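Firdale – two-arm table, README

Firdale is a pair of robot arms on one table, built in the shared workshop on Militz Lane. This file says what is in the folder and how to use the table without breaking it. I write it mostly for the other members. English is my third language, so please correct me where I am unclear.

Status on November 3, 2023: both arms run, the recording works, the calibration still drifts a little on the right side.

What is in the folder

arms/ – settings for left and right arm, one file each
sessions/ – 743 recorded sessions, sorted by task
tasks/ – short text for each task, written by Titilayo Briggs
tools/ – the scripts for start, stop and replay
notes/ – the build diary, from August until now

Each session is at most 40 seconds long. Older sessions were longer and we have cut them, so the end of the movement can be missing. In the task "sort" there are four sessions with wrong labels. They are listed in notes/labels.txt and I did not delete them.

How to start

Switch on the left arm first, then the right. Wait until both have found their home position. Run tools/start and type the name of the task exactly as it is in tasks/. If you write it with a different spelling, the script makes a new directory and does not warn you.

Keep your hands off the table while the arms are moving. The stop script is slower than the switch on the wall – use the switch.

Known problems

The left gripper closes too hard on thin things. Kári Baldursdóttir has lowered the limit to 600 in the settings file, please leave it there.
Cables must have slack at the upper joints. Check this by hand before each session.
Replay does not work with sessions made before the Mogensen controller was changed.

Who to ask

Wiring: Rehema Koech. Scripts and this file: Toivo Kokkonen. Booking of the table goes through the Zitlow calendar, same as for the lathe.

You may use the sessions for your own projects. If you publish something, please name the workshop and tell us, we would like to read it.
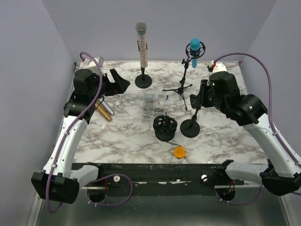 Can I run a session with only one arm?

You can, if you set the other arm to "parked" in its settings file before you run tools/start. The session is then saved with one arm only, and replay will read it without changes.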